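**Anyone else reading Hájek's "The Quiet Pew"?** (Books > Religion & Belief)

**wattlebird_jo** wrote on May 11, 2023:

Our reading group has just started *The Quiet Pew* by Přemysl Hájek, and I'd love to hear from people who've finished it. It runs to 393 pages in the Zoltent paperback and I'm up to the chapter on his grandmother's village, where the whole street still turns out for the Easter procession and hardly a soul on it would say they believe. I grew up Methodist in Womville (lapsed, but I still hum the hymns over the washing up!) and I recognised every single person in that chapter. 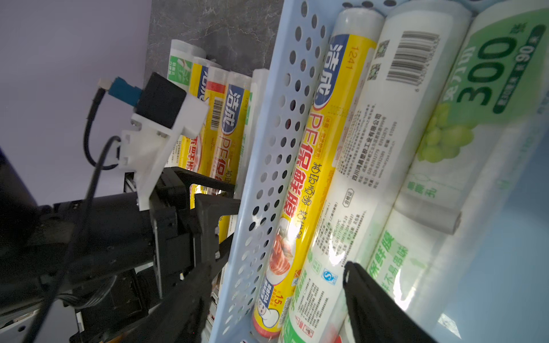
His argument, as far as I can follow it, is that belief goes first and habit goes last, and that we've been measuring the wrong one for a century. I found that quite moving. Am I being soft on him?

---

**Flemico** wrote:

A bit soft, Jo, but I say that with affection. I enjoyed the first half enormously and then got cross. He takes one parish of 500 people and by page 296 he's talking about the whole of Europe as if it were the same parish with more buses. I used to teach comparative religion, and I'd have sent a student away to rewrite that chapter, kindly, with a cup of tea.

Also, he never once deals with people who have the belief and no habit at all. My sister prays every night and hasn't set foot in a church since her wedding. Where does she fit?

---

**Quan** wrote:

> Where does she fit?

Chapter nine, surely? He calls them "the unhoused". It's only a few pages, I'll grant you, and I wish he'd given them more room.

I came to this as a fairly cheerful atheist, expecting to be either scolded or recruited, and it was lovely to have neither happen. What stayed with me was the organist who plays each week for eleven people and tells him she doesn't believe a word, but somebody has to do the pedals. I read that bit aloud to my husband and he asked to borrow the book, and he hasn't borrowed a book from me in years.

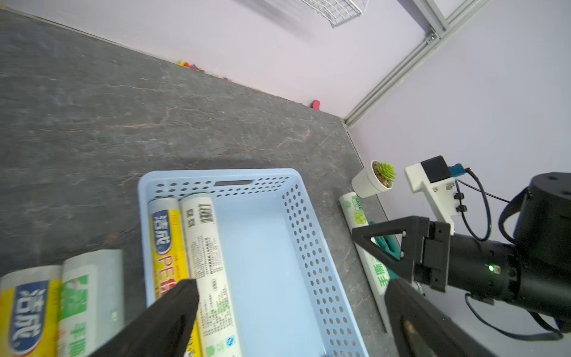
Where I do agree with Flemico is on the leap from village to continent. The letters in the appendix would have helped him there, if he'd used them. He received 2,000 of them from readers of his newspaper column and quotes maybe a handful, and they're the best thing in it.

---

**Flemico** wrote:

I'd forgotten "the unhoused", so fair cop, and thank you. I still think it's thin! A few pages for what might be the largest group of all is a strange sense of proportion. But the organist is wonderful, yes. I'll give him the organist.

---

**wattlebird_jo** wrote:

Oh, I haven't reached the organist, so now I've something to look forward to. Flemico, I do take your point about the buses. I think I read him as a memoirist who wanders into theory when he's tired, and you're reading him as a scholar who wanders into memoir, and we'll probably never agree on which it is.

We did the Hitchens in February and it nearly finished the group off, so I'm hoping for a gentler evening with this one. I'm on kitchen duty for it as well.
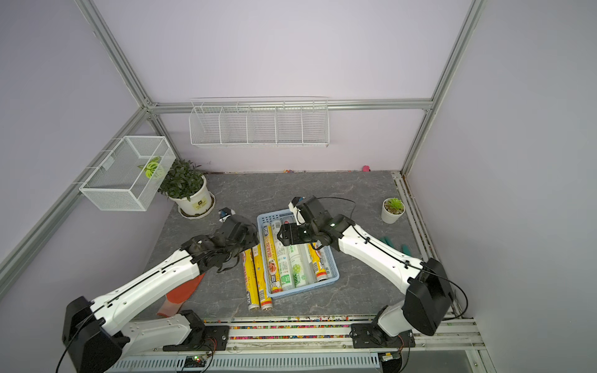 *Basket, bench and pot plant.*

Quan, did your husband finish it?

---

**Quan** wrote:

He's on chapter four and keeps sighing at the footnotes. I'll report back once he gets to the procession. If your group wants some questions to start with, I'd ask them which habit they'd miss most if it stopped tomorrow. Mine would be carols, and I'm not even slightly embarrassed about it.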